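Newsletter > Around the House > Shelf Notes

Search the newsletter Enter keyword Go

Apr 13, 2023

I finally tackled the corner bookcase! I bought it in 2022 from the secondhand place on Grindlow for 40 dollars (plus a very sore back), and ever since then it's been the spot where everything lands. Paperbacks, receipts, the speaker, you name it. So last weekend I put on some music and got going.

The books went back on the top shelf and I gave up on sorting them by color. The middle one still has bits of paper on it that I need to go through. But up top I got to put out the things I like looking at, the old rotary phone and the green watering can especially.

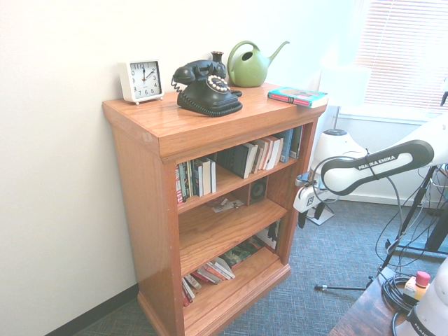
A reader in Altovberg wrote in after the last issue to say that I should keep the heavy hardcovers on the lowest shelf, and that hers bowed in the middle after one July with a stack of atlases on it. Point taken! I'm going to move a few down, and then it's on to the hall closet, which I've been dreading since the holidays. Send me your closet tricks, please, I need them.

Filed under: Tidying, Books & Shelves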